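Sat 20 August

The case against the four-figure chair

My old desk chair gave up in January, and I have been reading about chairs ever since, which I don't recommend as a way to spend your evenings. Seven months in, I believe less of what I read than when I started.

Take the word "ergonomic." As far as I can tell it means the chair has a lever. I looked at a $75 one that was ergonomic and a $600 one that was ergonomic, and the pages selling them used the same stock phrases about spinal alignment. The Kiditz people promise "dynamic lumbar response." I sat in their chair for twenty minutes in a showroom and the lumbar response was a lump. It didn't do anything dynamic. It stayed where it was and pushed on me.

Then there are the reviews. I went through 178 of them for a single model from Sunder, and a good share were written by people who had owned the thing for two days. What can you know about a chair in two days? Mine took years to go bad. A review I'd trust would come from somebody who has sat in the same seat for five winters, spilled something on it, and had to find a replacement caster. Those people don't write reviews. They have other things to do. 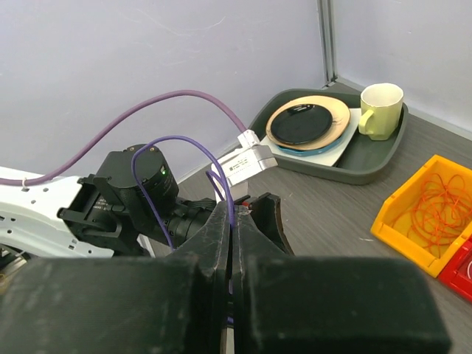
Black gripper, white arm, one small green light.

The part that bothers me most is the posture advice that comes bundled with the chair. Feet flat, elbows at ninety degrees, screen at eye level, shoulders down. I tried it for a month. I was sore in new places. My back complained less during the week I had a cold and did my email lying on the couch with the laptop on my stomach, and every diagram I've seen says I should have been in agony.

I'm not claiming the couch is good for you. My guess is that sitting in any one position all day is lousy, and that a pricier seat mostly lets you be lousy for longer. A walk to the mailbox costs nothing. I can't find a company that will sell me one, though I'm sure somebody at Clundurden is working on a subscription.

Standing desks, before you write in: yes, I tried one of those too. Ruiz-Ortega makes a nice one with a quiet motor. I stood at it every morning for the first week, then on Mondays, then it became a tall desk I sat at with the legs all the way down. Friends who swear by theirs have theirs down as well whenever I come over. I've stopped bringing it up.

So I'm typing on a kitchen chair with a folded towel on it. It squeaks when I lean left. I'll probably buy something used before the weather turns, if I can sit in it for an afternoon first and the seller doesn't mind me bringing a book.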